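Projects > Omeck > Notebook > October

October, 4:40 pm
by the Foldale bench

OK, the sharp crop vs. full circle question. I've been putting this off and today I finally sat down with it!

Setup: 300 desk pickup demos from the hand-held gripper, same policy, same training recipe. One copy keeps the whole fisheye circle, the other gets the center square only. 50 rollouts each on the arm, seed 2509 for both (write it down this time, me).

Full circle got 41 of 50. Center crop got 29. I really expected the crop to win on the small flat stuff, more pixels on the object and all that, and it did grab a bit cleaner when it grabbed. But it kept drifting sideways on approach, and my hunch is it misses the side panels and shelf. Those bend like crazy near the rim but they're a great cue for where the desk is.

Busy backgrounds didn't hurt either one much, which surprised me. The poppy painting desk was one of the better ones (go figure).
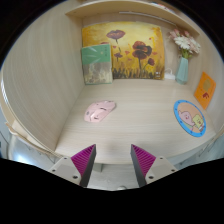
Poppy desk, full circle. Pink item at left, round mat at right, both fingers open.

To do: try a crop that keeps the top and sides but drops the black at the bottom. Also rerun with the Guvlow weights, because I still don't trust the Tapsell ones on anything glossy. Need more disk before that.

Recent entries
Tapsell weights, first look
Finger wear again
Omeck: sync drift fixed (I think)
Foldale calibration notes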